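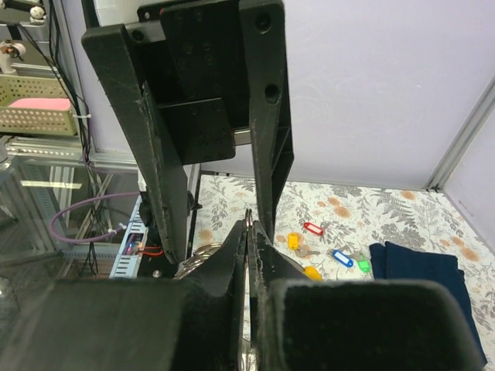
A small piece of metal above a floral cloth.

Birger Öberg tunes accordions in Branidari, and you can hear his street before you find it! The one on his bench this spring has 172 reeds, and he scrapes each by hand, listening for the beat between pairs. Take a hair too much from the tip and the note jumps sharp. Go back to the base and it sinks again.

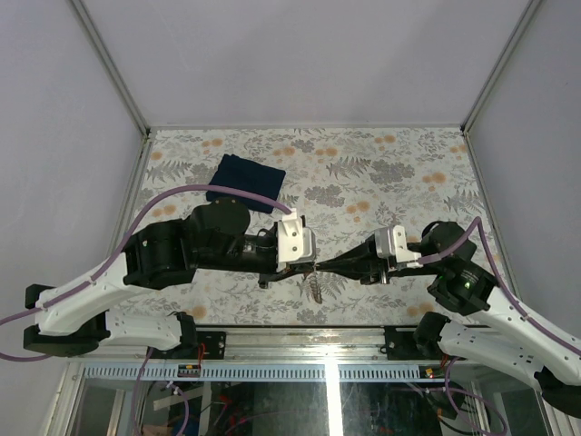
He learned the trade from Nesrin Sönmez, who still plays weddings at 65 and likes her reeds wet — tuned slightly apart, so that the sound shimmers. Öberg prefers them dry. They argue over it every October at the Tesirham dance, usually between waltzes, and then she plays for three hours straight.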